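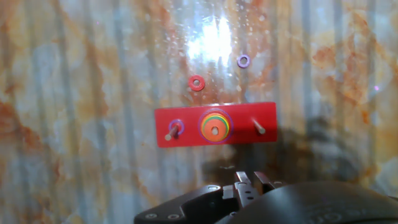

Peg board, June, second entry

Put the three-peg board out on the marbled table again this morning. Mainly wanted to settle the ring set before the Conden sheet gets written up, as the last version of the sheet still has the old ring order on it.

Position noted: one purple ring on the left peg, the stack on the center peg, right peg empty. The center stack has purple at the bottom, then yellow, green, orange. Red was off the board, on the table on the far side. Sheet should list red as a loose piece for this layout.

Three purples is the thing to watch. The sheet only says "purple" and doesn't say which peg. I've changed the line to "purple, left" and "purple, center". Same change needed on the Kocabaş copy – not done yet.

Board color: the box label says "red", the stock list says "rose". The face has gone a bit pink, so either could be argued. Keeping "red" and fixing the stock list, item 384.

Table: the polish throws a bright patch under the ceiling light, and there are small white specks all round it. Wipe down before the next session with the dry cloth, no spray. Try the board at the other end of the table as well, and if the glare is still a nuisance use the gray felt mat from the Stirngate cupboard.

To do
Reprint the layout sheet, 17 copies
Check peg fit on the 4 spare boards – one was loose in its hole last time
Ask Clitgate if they sell single rings or only full sets
Move the spare rings out of the screw tin and into a bag with a label

Stopped at 11:40. Board left out.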